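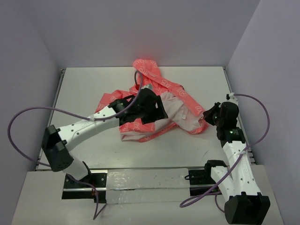
Folding Button-Front Shirts in Smooth Printed Fabric
Leopoldo Cervantes, Hinojosa Laundry Notes

Smooth, slightly shiny fabrics slide against themselves. A fold that would hold in cotton flannel opens when the shirt is lifted. The procedure below is for button-front shirts and pajama tops stored flat in a drawer.

Surface

Use a hard, smooth table with at least 40 inches of clear width. A bedspread grips the cloth and pulls the lower layer out of line.

Opening a bunched shirt

1. Find the care tag. On most tops it is sewn to the inside, at the neck or a side seam.
2. Turn any inside-out sections so the print faces outward. The lining or underside should not show except at a rolled hem.
3. Locate the placket, the doubled strip that carries the buttons. Its parallel stitching makes it the stiffest straight line on the garment. With a teddy bear print like the coral one, follow the seams and ignore the pattern, which continues across the strip. 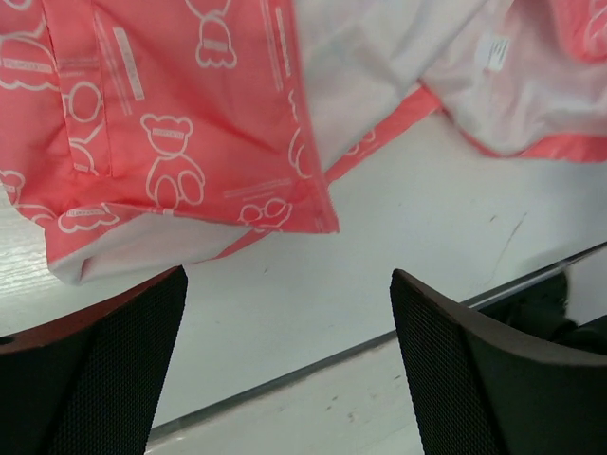 4. Hold the placket at collar and hem and pull lightly until it lies straight.
5. Flatten the bottom hem. Where the edge curls up, turn it down and press with the palm for 8 seconds.

Folding

6. Close the top, middle and bottom buttons. Lay the shirt face down.
7. Bring each side in 4 inches, sleeve included, and lay the sleeve parallel to the side edge.
8. Fold the hem up to mid-back, then fold once more to the collar.

Drawer storage

Stand shirts on edge in a Fliltov divider or a shoebox of similar depth. Do not compress them. Creases set in smooth synthetics may need a cool iron through a press cloth.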